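Residents > Roditz Court > Meetings > Minutes

4 min read

Minutes of the management meeting, Roditz Court, 7/13/21

Present: Eun-seong Do (chair), Gil-soo Kong (minutes), flats 2, 3, 6, 8 and 11. Apologies from flat 9. Grikach Heating attended for item 2 only.

1. Minutes of the last meeting

Agreed, with one correction. The figure for stairwell cleaning should read £324 per quarter, not per month. Gil-soo Kong to reissue the page.

2. Communal boiler

Grikach presented the service report. The heat exchanger on boiler B has scale deposits and the flow temperature drops under morning load. The expansion vessel was found at low pressure and was recharged during the visit. Two options were put forward: a chemical clean of the existing exchanger at £853, or a new exchanger, price to follow. Flat 6 asked whether a clean would affect the warranty. Grikach stated that the warranty on boiler B ended in January and the question does not arise.

Agreed to proceed with the clean. The price of a new exchanger is still to be supplied in writing.

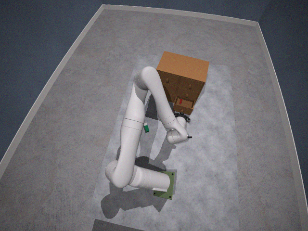
Flat 3 asked that the work be done on a weekday between 9 am and 3 pm. Grikach confirmed that hot water will be off for about 29 hours in total, spread over three visits. Notices to go up in both entrances at least one week before each visit.

3. Water ingress, east gable

The Yoo survey was circulated before the meeting. It gives failed pointing above the second-floor window as the most likely cause and advises against injecting the wall until the pointing is done. Moisture readings in flat 8 are higher at the ceiling than at the skirting, in line with that finding.

Flat 8 reported that the stain has not grown since the gutter was cleared. The chair asked for the readings to be repeated after the next period of heavy rain. Flat 8 will give access. Scaffolding quotes are needed from two firms, and the width of the side path must be stated in the request. 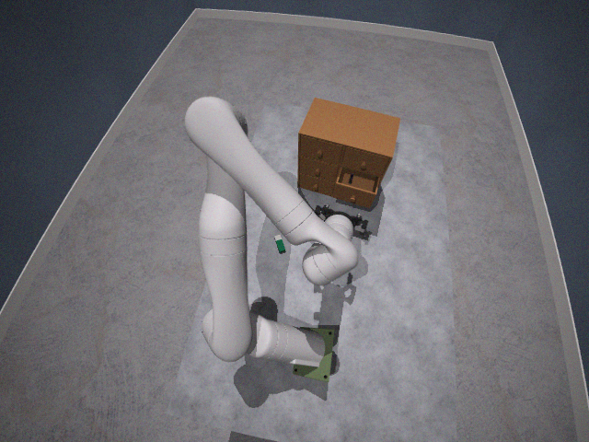
4. Bin store

The new lock has been fitted. Five keys remain uncollected. Flat 11 reported that the door binds at the foot in damp weather. Gil-soo Kong to plane the bottom edge and reseal it.

Request from flat 2 for a second food waste bin: approved, subject to the collection contractor agreeing to the extra lift.

5. Redecoration of the ground-floor meeting room

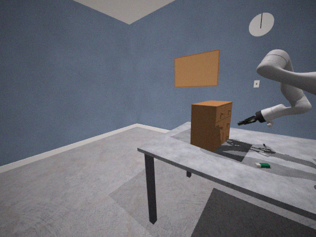

Prorkel quoted £648 for walls, ceiling and woodwork, two coats throughout, with materials included. Flat 2 asked for the colours to be settled before the order is placed. The chair proposed muted blue walls with off-white baseboards and a pale ceiling, as illustrated, and this was carried with one against. Flat 6 asked for her objection to be noted, on the grounds that blue will make a north-facing room feel cold. Prorkel to supply a sample board. Radiator to be painted white in a heat-resistant finish.

6. Any other business

Flat 11 asked whether bicycles may be left under the rear stairs. The lease does not permit it. A letter will be sent to all flats.

Actions

Gil-soo Kong: reissue corrected page; bin store door; notices for boiler work.
Eun-seong Do: scaffolding quotes; order to Prorkel once the sample board is approved; letter on bicycles.
Grikach: written price for new exchanger.

Meeting closed at 8.50 pm. Date of next meeting to be circulated by email.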